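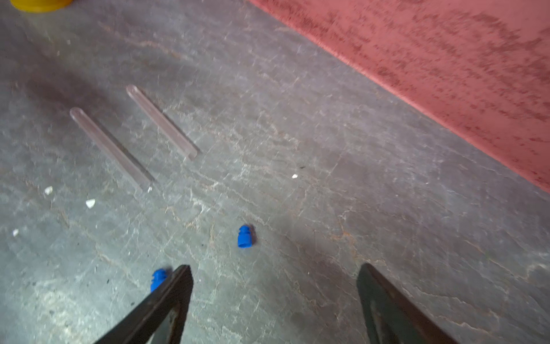 Ludcombe Heat Network

The Ludcombe Heat Network is a district heating scheme serving the town of Ludcombe and part of the neighbouring parish of Seswood. It supplies hot water for space heating and washing to 1,588 homes, as well as to a secondary school, a swimming pool and several shops on the High Street. The network is owned by the town and run under contract by Lemieux, an energy services company.

History

Ludcombe had no piped heating before the scheme, and most older houses relied on oil boilers or storage heaters. A study by the engineer Elaine Vasconcelos looked at the waste heat given off by the Clollport glassworks, on the eastern edge of the town, and found that enough could be recovered to heat the streets nearest the works all year. Her report also set out a larger version of the scheme, with a heat pump drawing on the river, and it was this version that was built.

Work on the main pipes began in May and was held up twice, first by an uncharted culvert under Mill Lane and later by a dispute over access to the glassworks yard. The first homes were connected the following winter. The Seswood branch was added later, after residents there asked to be included.

Heat sources

Most of the heat comes from the furnace flues at Clollport, where exchangers take heat from the exhaust gases before they reach the chimney. The river heat pump makes up the balance in cold weather and takes over when a furnace is shut down for relining. Gas boilers from an earlier hospital plant were kept as a reserve – they are fired for testing and during long cold spells.

Heated water is held in an insulated tank beside the energy centre. The tank is filled overnight, when electricity for the heat pump is cheaper, and drawn down from 6 a.m. as demand rises.

Distribution

Water leaves the energy centre at a flow temperature of 63°C, lower than in many older networks. This reduces losses from the pipes but meant that larger radiators had to be fitted in some houses. The network is divided into seven zones, each of which can be closed off for repair without affecting the others. Every home has a heat interface unit with its own meter.

Ownership and charges

Customers pay a standing charge and a rate for each unit of heat used. Under the contract, Lemieux must publish its fuel costs every year, and the unit rate is reset from these figures. Wayne Gill, the first manager of the network, introduced a lower standing charge for one-bedroom flats.

Reception

The scheme has been studied as a case of industrial heat reuse in a small town. Itziar Benítez and Walid Awwad, writing on heat networks in rural areas, praised the use of zones but argued that the town depended too heavily on one factory. Maëlle Melnyk reached a different view – that the heat pump was large enough to carry the network if the glassworks closed, though at a higher unit cost.

See also

District heating
Heat recovery
Water source heat pump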